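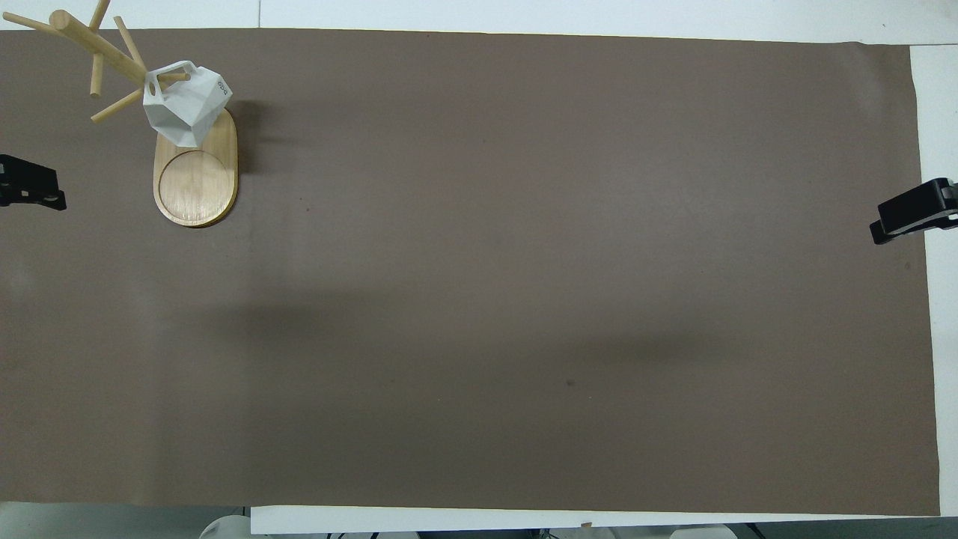 Progress report to the Celham Small Makers Fund
January 9, 2022
From: Ruba Geagea, Ogilvie Kitchen Woodwork
To: Hadi Hijazi

Dear Hadi,

Thank you again for your patience over the holidays, and for the kind note you sent with the second payment. I promised you a proper account of where we are with the mug tree, and I will try to keep it in order, though you know by now that I wander a little.

The big news is that we have settled on the shape. The long oval base with rounded ends has won out over the square one we showed you in June. Raíssa Siqueira drew it, and she was right to keep the shallow round recess, with its thin groove, at one end. I was against it for weeks (I thought it would only collect crumbs!) but people who tried the early ones at home kept using it for a sugar bowl or a teaspoon, and I have come around completely.

We are also staying with five slender pegs on one post, set at different angles. Elias Darwish tried a version with six and it looked very handsome until you put real mugs on it, and then they knocked together every time you reached for one. Five gives your hand some room. The wood stays pale and natural, with the grain showing, and I am so glad, as the dark stain we tested made the whole thing look heavy on a counter.

Mugs themselves have taught us more than I expected. A plain round mug is easy to please. The faceted kind, with all those flat angles, hangs at a tilt from its handle, and when it is on a low peg its side can come to sit over the base. Hussam Shboul has been hanging every mug his family owns to see which ones touch the wood and which swing free, and he would like to raise the lowest pegs a little before we cut the next batch. I agree with him, although it means making a new drilling guide.

On numbers: we planned for 78 finished pieces by now and have 56. The gap comes from the weeks when the drill press was out for repair, and I should have written to you about it then. Of the grant, $700 is still unspent and set aside for the new guide and for sandpaper, of which we seem to use a shocking amount. The shop in Pukow has asked for 20 to start with, and Jivine would like to see one in person before deciding - Raíssa is taking it over herself.

Still to do before the next report: the raised pegs, a decision on the oil finish, and a small printed card on how to care for the wood. I have written the card three times and it is still too long, which will not surprise you.

If you are passing this way, please come in and have a cup of coffee with us. I would love your opinion on the finish, and Elias would love to show you his six-peg version, which he has not given up on.

With warm thanks,
Ruba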